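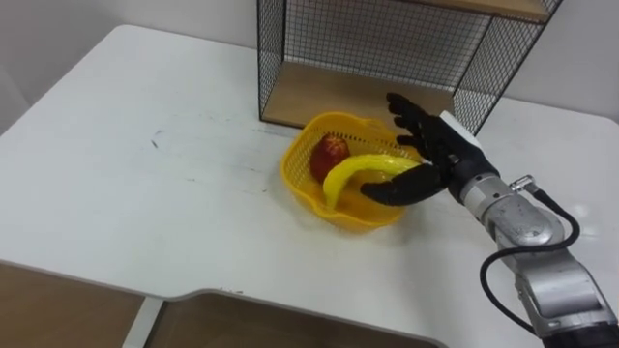 **Compressed air: results of the leak survey**

The leak survey of the compressed air system at Clorkunholm is complete. Wai-kit Fung and Pao-chu Ho covered both halls with an ultrasonic detector and tagged 36 leaks. Most are at push-in fittings and quick couplings. Two are in the main header, at the flanged joint upstream of the dryer, and need a shutdown to fix.

Losses were measured with production stopped and all end users shut off. The compressor was left to hold line pressure and its load time was logged for 60 minutes. Leakage came to 900 liters per minute, which is high for a system of this size. The hour meter read 2,752 at the start of the test, so the next oil and separator change can be planned from that figure.

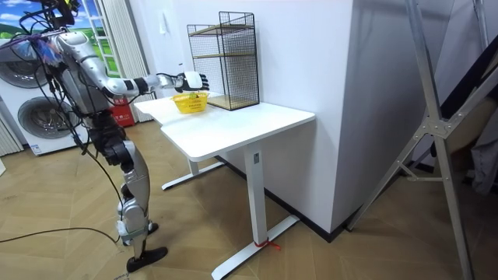
Fittings with a yellow tag can be replaced by the shift technician. Close the branch valve, vent the line fully, and check the local gauge before loosening anything. Cut the tube square – a slanted cut is the usual cause of a repeat leak at a push-in fitting. Red tags are for Edgardo Tan only. Leave the tag in place until the joint has been checked again with the detector.

Line pressure will stay at its present setting until the header joint is done. Several people have asked for a reduction now. Pui-shan Yu's view is that the drop across the old filter is still too large at peak demand, and the filter element has to be changed first.

The header work is set for April. Fabian Hollenstein is collecting requests for new drop points and wants the pipe size, the expected flow and the nearest column number with each one.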